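Narton Hand-Held Gripper, Club Set
Sold by Pulham Classroom Supply
Item 58-N | Ships in 2 boxes | For robotics clubs, classes and student teams

What it is
A gripper a student holds and works by hand, so a team can record how a person picks something up and then try to get an arm to do the same. The body is light gray plastic. The finger pads are dark rubber and can be replaced.

What we think of it
We were slow to put this in the shop. Most kits sold to clubs as "robot learning" are a toy with a long manual, and the maker's leaflet for this one says students will have a trained arm by the end of an afternoon. We don't believe that. The Dasusside student team had a set on loan from us through May and needed most of the month before they had recordings worth keeping. A lot of that time went into arguing over which objects to use and who had named the files.

The body is bulky. Older students got on with it fine, but a middle school class should try one before ordering five. The pads are the part we like best - soft enough to hold a small pot, and easy to swap when they get dirty.

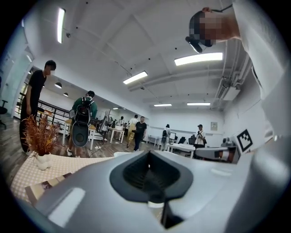 Satish Sisodia wrote to us after his club's second month with the set and was less patient than we are. In his view the gripper is fine and the lesson plans are padding. He said his students learned more from one bad Monday session, when half the recordings had to be thrown out, than from the whole printed course, and that he would happily pay less for a box with no course in it. He also asked why the spare pads come in pairs when his club only ever wears out one side.

We passed the question about the pads to Narton and have no answer yet. The course can't be left out for now.

In the set
Hand-held gripper, one
Spare finger pads, one pair
Printed course, 70 pages
Object cards for practice picks

Not in the set
Robot arm
Computer
Software for training (the Kaushik starter files are free to download, but plan on an evening to get them running)

Before you order
Ask who in your club will look after the recordings. Teams that want to enter a competition should check the rules first, as some don't allow bought grippers. A club should plan for nearly 200 practice picks before judging whether the thing is any use to them. If that sounds dull, it is, and a line-following kit may suit your group better.

Returns
Unused sets can come back in the original boxes. Opened pads can't.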